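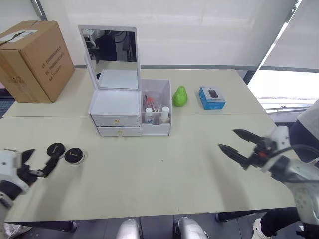

Plurarix me escribió el domingo que el servicio de Widgate le parecía caro para ordenar un tocador, y que con 298 euros al mes ella se compraba otro mueble. Pues no le falta razón, pero yo llevo semanas dándole vueltas y sigo con ganas de contarlo.

Lo que se contrata es un robot de dos brazos por horas, con 30 minutos de preparación incluidos. A mí me interesaban sobre todo los cajones pequeños, de esos con un pomito dorado
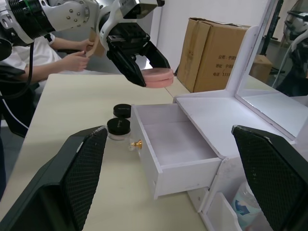
que hasta a mí se me resisten por las mañanas, y los tarros de crema, que son redondos y muy traicioneros.

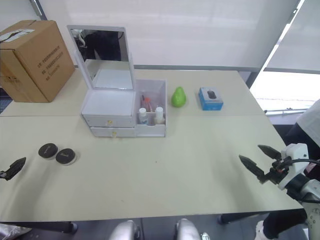 Última modificación de esta entrada: marzo, 24 comentarios

Sobre las pinzas - negras, de dos dedos - tengo sentimientos encontrados. Para lo blando, las bolsitas de plástico por ejemplo, yo pediría
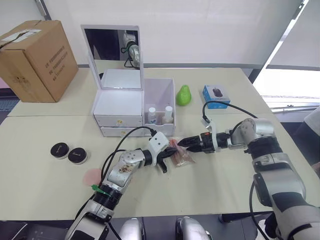 las almohadillas de Strebel, que se pagan aparte y que en casa ya hemos apuntado en la lista de caprichos, ¡junto a otras tantas cosas!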